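Mindham Pitcher Workload Log

Pitch counts, rest days and injury list stints for pitchers in an amateur summer baseball league. Maintained by Jurgita Krūmiņa. Last revised October 7, 2023.

Summary

The log covers 217 pitchers who appeared in at least one Mindham league game over six seasons. It has 1039 pitching appearances that passed the checks described under Cleaning. Each row is one appearance by one pitcher. A second table lists time missed with an injury, and a third gives the schedule with makeup games marked.

The league plays wood bat baseball from late spring to the middle of August. Most players are college age, with a few older ones who stay on for years. Teams carry small staffs, so pitchers who would only start elsewhere often relieve between starts, and position players pitch at the end of lopsided games more than you would see at a higher level. Keep that in mind before comparing anything in here to professional workloads.

Files

appearances.csv has one row per pitcher per game.
absences.csv has one row per stretch of missed time.
schedule.csv has one row per game, including games that were rained out and never played.
parks.csv has the name and mound notes for each park.
notes.txt holds corrections that came in after a season was closed, in the order they came in.

All files are UTF-8 with a header row. Missing values are left blank. An earlier version used -1 for missing pitch counts, and that caused trouble when people averaged the column, so it was dropped.

Columns in appearances.csv

pitcher_id: a short code. The same person keeps the same code if he changes teams or sits out a season.
season: four-digit year.
game_id: matches schedule.csv.
team: team code. Stasumville is STA, Koutsoukos Field's home club is KOU, and the rest are in the team list at the bottom of notes.txt.
role: S for starter, R for reliever, P for a position player who pitched.
outs: outs recorded while he was on the mound. Use this in place of innings. We got tired of people reading 5.2 as a decimal.
batters: batters faced.
pitches: total pitches, from the scorer's sheet.
pitches_src: how the count was taken. C is a hand clicker, B is the scorebook, V is a recount from video.
days_rest: full days between this appearance and the one before it. Blank for the first appearance of a season. A zero means he pitched on consecutive days. The second half of a doubleheader has the value D.
warm_only: Y if he warmed up on an earlier day since his last appearance without coming into the game. This column exists only for the last three seasons and depends on the coach remembering to report it.
throws: L or R.

Columns in absences.csv

pitcher_id: as above.
start and end: first and last date missed. If the player did not return that season, end is blank and closed is N.
area: shoulder, elbow, forearm, back, leg, illness, other.
detail: free text, usually very short. Many rows just repeat the area.
source: coach, trainer or player.

Nothing in the area column should be read as a diagnosis. A coach who writes "shoulder" may mean general soreness or a torn labrum, and we have no medical records to tell the two apart. If a player later had surgery, we do not record it.

How the counts were collected

The home scorer counts pitches for both teams. In the first three seasons this was done from the scorebook, by adding up marked balls, strikes, fouls and balls in play after the game. Scorebook counts run low. Fouls with two strikes are the usual problem, as many scorers stop marking them after the first one or two.

From the fourth season on, the league handed out clickers. Clicker counts are better but have their own mistakes. Sometimes a scorer counts a pickoff throw, or forgets to reset between pitchers. In the second case the total for both pitchers is right and the split is wrong. Where we could see this had happened and could fix it from the book, we did, and the source was changed to B.
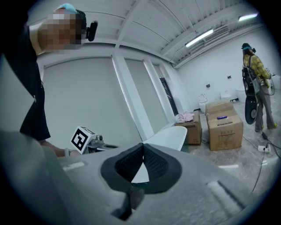

Video recounts were done only for games at Fekmont, where the home club kept a recording from behind the plate for most of its schedule. We recounted every game where the clicker and the book disagreed by more than six pitches. The recount replaced both numbers. The original figures are in notes.txt if you want them.

Rest days were calculated from the dates in schedule.csv and not from anything the coaches reported. A suspended game that was finished later is the one awkward case. Pitches are assigned to the date they were thrown, so a single game_id can have two dates. Look for the resumed column in schedule.csv.

Cleaning

A row was removed if any of these was true:

The pitcher could not be identified. This was mostly jersey number mixups, and mostly in the first season, when several clubs reused numbers without telling the scorer.
The pitch count was lower than the number of batters faced, with no intentional walks to explain it.
The game was an exhibition. The all-star game counts as an exhibition. The playoffs do not, and they are included with the flag post in schedule.csv.

Rows with a missing pitch count but good outs and batters were kept. We did not estimate pitches for them. Several people have asked for an estimated column, and you are welcome to make your own, but pitches per batter varies a lot between pitchers in this league and a single league average will be well off for the wilder ones.

Known problems

College innings are not in here. Most of these pitchers arrive with a full spring behind them, and some arrive on an innings limit set by their school. A pitcher who makes three short appearances and goes home may have been shut down on schedule. He may also have been hurt. Unless there is a row in absences.csv, the log cannot tell you which.

Bullpen sessions and side work are not recorded, apart from the warm_only flag.

Absences are underreported for relievers. When a starter misses a turn, somebody asks why. A reliever can go a week without pitching and no one writes anything down.

Stasumville did not report absences at all in the second season. Its pitchers have appearance rows for that year and no absence rows. Leave the team out for that season if you are working on injuries.

The mound at Koutsoukos Field was rebuilt between the fourth and fifth seasons. Players had complained for years that the landing area was too hard and the slope too steep. We have no measurements from before the work, so parks.csv only says "old" and "new."

No velocity, no pitch types. A couple of clubs had radar guns some nights, but the readings were never kept in one place.

What it has been used for

The first use was settling an argument in the league about whether to require rest after a heavy outing. The rule that came out of it sets minimum rest by pitch count and applies to every pitcher on the roster, including position players. It took effect in the fifth season. If you compare rest days across seasons, you will see the change there, and it should not be taken as coaches having changed their minds by themselves.

It is also handy for teaching. The tables are small enough to open in a spreadsheet, the joins are simple, and there are enough odd cases to make people check their work.

What it should not be used for

Please don't use it to predict whether a particular young pitcher will get hurt. There are too few injuries, they are described too loosely, and the most important part of the workload happened somewhere else.

Please don't try to match pitcher codes to names. We know box scores are public and a patient person could do it. The absence table was shared by the clubs on the understanding that players would not be named, and if that breaks down they will stop sending it.

Changes

Version 6: added the latest season. Replaced innings with outs in all seasons. Blank values in place of -1.
Version 5: added warm_only. Fixed a mistake where days_rest was one too high after a rainout.
Version 4: added parks.csv and the mound notes.
Version 3: first version with absences.csv. Versions before this one should be thrown away, as the pitcher codes were different and do not line up with the current ones.

Terms

Free to use for research, teaching or your own curiosity. Credit the Mindham Pitcher Workload Log and give the version number. If you fix something, send the fix back with the game_id and where you got the correct figure. Corrections without a source go into notes.txt but are not applied to the tables.

The next update is planned for November, once the last scorebooks from the playoffs have been checked against the clicker sheets. Two clubs still have theirs.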